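About Us

G'day, and thanks for clicking on the bit of the website most people skip. I'm Aoife Hennessy, and I run Sarnano, a small acting school for people who want to play the second cop, the nosy neighbour, the publican, the aunt who knew all along. We teach character acting for screen and stage. If you came looking for leading-role training, there are good schools for that and I'm happy to point you to one, but have a read first because you might change your mind.

How it started

I was a working actor for 22 years and in all that time I had my name above the title precisely never. I played nurses, mostly. Also a parole officer, two separate Margarets, a woman who sells the hero a boat, and a corpse with one flashback. People still stop me at the shops and say they know me from somewhere, and it takes them until the car park to give up. I loved it! I loved walking onto somebody else's set for a day and a half with eleven lines and trying to make those lines sound like they came from a person who'd had breakfast.

What I didn't love was how little help there was in learning to do it. At drama school we did the big speeches. We did Hedda and Lear and a great deal of lying on the floor. Then I left and my first paid job was to come through a door, say "He's not here, love, try the depot," and go back out again. I did it fourteen ways and the director used the one where I'd forgotten he was filming. I had no idea why that one worked, and I spent years finding out.

So one January I put a card up in a rehearsal studio where I was doing a play, offering Tuesday-ish sort of classes (I moved them every week to suit my shifts, it was chaos) for actors who were getting small parts and wanted to be better at them. Three people turned up. One of those 3 was Natnael Gebru, who now teaches our Friday-ish sort of classes, so I must've done something right. We had a kettle, a box of scripts I'd hung onto from old jobs, and a great many opinions.

The name comes from the play I was in that January. Sarnano was the surname of a character who is talked about in every act and never walks on. I felt for him.

Where we work

We've got our own rooms now, up a flight of stairs, with a big studio, a smaller one for camera work and a kitchen where most of the arguing gets done. People bring cake. I've had more useful conversations about subtext over a cuppa than I ever had in a rehearsal room, and I reckon a fair part of what we teach gets taught sideways, in the gaps.

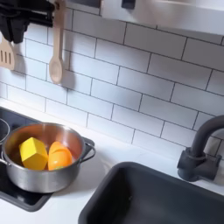
White tiles, a cooktop and a sink.

The big studio has a sprung floor and terrible curtains. The small one is set up for self-tapes, and current students can book it for nothing if they've got an audition coming. Please do book it, and please don't just wander in, as you may find yourself in the background of somebody's callback for a hospital drama.

What we teach

Our main course is called Prosinton and it runs for 27 weeks. It's named after the made-up town we use in it. Every student gets a resident of Prosinton in the first week - the pharmacist, the bloke who does the raffle, the retired swimming coach - and keeps that person for the whole course. You'll play them in a crime story, a comedy, a very sad thing about a flood and one musical number (sorry). Other students will be the leads in some of these and you'll be in the back of the shop. Then it swaps. By the end you know your pharmacist so well that you could walk her into any scene and she'd have something to be getting on with.

I'm quite strict about one thing, and you may as well hear it now. Having something to be getting on with doesn't mean pulling focus. We all know the actor who's been given one line and has brought along a limp, a lisp and an apple. A good supporting performance leaves the scene in better shape for everyone else in it. We spend a lot of time on listening, which sounds dull and is the most fun you can have in the building once you get the hang of it.

There's also a shorter course called Hauser, which is voice and accent work. Tímea Kozma runs that. She came to us from radio drama, where she once played an entire jury, and she's got the best ear of anyone I've worked with. She won't teach you an accent out of a box. She'll ask who your character's mum was, and where she grew up, and what she was embarrassed about, and somehow an hour later your vowels have shifted.

And then there's Pasetti, our watching club, which costs nothing and is open to anybody at all. We put on an old film or a couple of hours of telly and we watch the small parts. That's the whole idea. The first time we ran one we stopped a western so often, to look at a hotel clerk, that we never found out who got shot. We've since agreed on a limit to the pausing. I've broken it, Svenja's broken it, and Natnael keeps bringing it up.

Who we are

I've mentioned Natnael and Tímea. Natnael teaches screen technique, meaning marks, eyelines, continuity, how to be interesting on take nine, and how to eat on camera without being sick. He's had a good run as villains' assistants and he's very funny about it. He's also the gentlest teacher here, so we put the nervous ones with him first.

Svenja Tanner looks after our stage work. She trained in physical theatre and she can tell you what's wrong with your performance from the way you've put your bag down. I was a bit scared of her for the first year. She directs our end of course show, and she's the reason it has a proper set now and not just some chairs.

Chie Yokoyama is our newest face. She was a casting associate before she joined us, so she's been on the other side of the table, and she takes the sessions on auditions and self-tapes. Students go very quiet and write everything down. Chie's main message is that casting people want you to be good, because then they can go home. She also runs the office, answers the phone and keeps me to something like a timetable.

Then there's me. I teach scene work, I host the watching club and I still take jobs when they come up, so if I vanish for a few days I'm probably being a nurse somewhere.

Who comes to us

All sorts! We get recent graduates who've noticed that the parts they're being offered aren't the ones they practised. We get people who've been in community theatre for decades and fancy a go at an ad or a short film. We get career changers, a lot of teachers and a surprising number of dentists. You don't need an agent or a showreel. You do need to be over eighteen and you do need to like other people, by which I mean be curious about them, how they stand in queues and what they do with their hands when they're fibbing.

We don't promise anybody a career and I'd be wary of a school that did. Some of our lot work all the time and you'd know their faces. Others have done a single day on a soap and dined out on it ever since, quite right too. Quite a few never wanted to be paid for it in the first place. 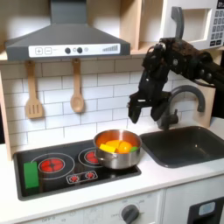 How to join

Get in touch and have a chat with Chie. There's no audition for Hauser or the watching club. For Prosinton we ask you to come in and spend a morning with us and a few other people who are thinking about it, and we'll play some games, read a scene or two and have a natter. Learn a short speech if it makes you feel better, though we may not ask for it. Wear something you can move in and leave the monologue face at home.

The main course starts each January and we keep the group small. If money's tight, say so early on. We've got a couple of reduced places every year, and we don't make anyone write an essay about their hardships to get one. You can pay in instalments as well, and Chie will set that up with you.

Our script library

One last thing, as people do ask. The box of scripts from the first classes has grown a fair bit, and we now hold 2839 of them, plays and screenplays and a good many radio ones that Tímea rescued. Students can borrow up to two at a time. The shelves are sorted by the best small part in each script and not by title or author, which made perfect sense to me when I did it. Ask Chie if you can't find something. If you've got old scripts with your own scribbles in the margins, we'd love to have them, scribbles especially.

Page last updated Sep 23, 2025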